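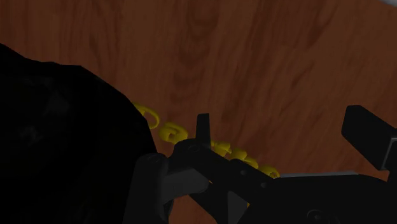 Page last changed: July 2024

Notes for the talk on running a small wrestling show. Slides are separate. Skip the bracketed bits if we start late.

Opening. Say who I am and that I book the cards for Rerari, which runs in a hired hall with 50 seats on the floor and standing room behind. Ask who in the room has worked a show and who has only watched one.

First point is the running order. Most new bookers put their best match last and fill in upwards. I start with the opener. The crowd has been queuing and wants something quick, with a clear good guy and a finish they can follow from the back. Eight minutes is plenty.

Then the match after the interval. People are still coming back with drinks, so don't put a title on then. At the Kolov show we did, and half the hall missed the first fall. [Play the clip with the sound off.]

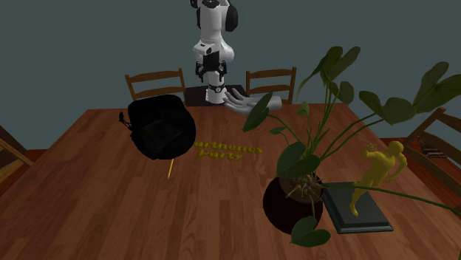 Wooden table with the robot arm and grey hand.

Second point is tag matches. Rules on the apron need to be agreed before the doors open: does the referee count, how long, and what happens when he loses control. Brola wrestlers come from a looser style and will both stay in the ring unless told. Neither way is wrong. Mixing them in one match without a word beforehand looks a mess.

Mention the masks. If a masked wrestler is losing the mask, the build needs at least 2 shows before it. One show and the crowd doesn't care whose face it is. Don't let them rehearse the match move for move. It shows, and the pace goes flat in the middle.

[Pause for questions here if the room looks restless.]

Third point is streaming. Our Visser card had 3137 views in the first week, far more than ever sat in the hall. Most stopped watching during the long entrances. We now cut entrances for the undercard and keep the full ones for the main event. Commentary goes on afterwards, recorded in one go. 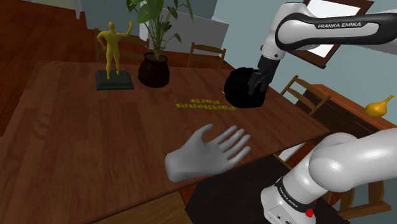 Arm lettered FRANKA EMIKA, gripper holding a round black object.

Last section, money. Keep it short. Hall, ring hire, medic, insurance, then wrestlers, in that order on the sheet. Pay on the night, in envelopes with names on. If the gate is poor the wrestlers still get what was agreed.

Close with the sample running sheet. Paper copies are by the door. Questions, then clear the room by the hour as there is another talk in after us.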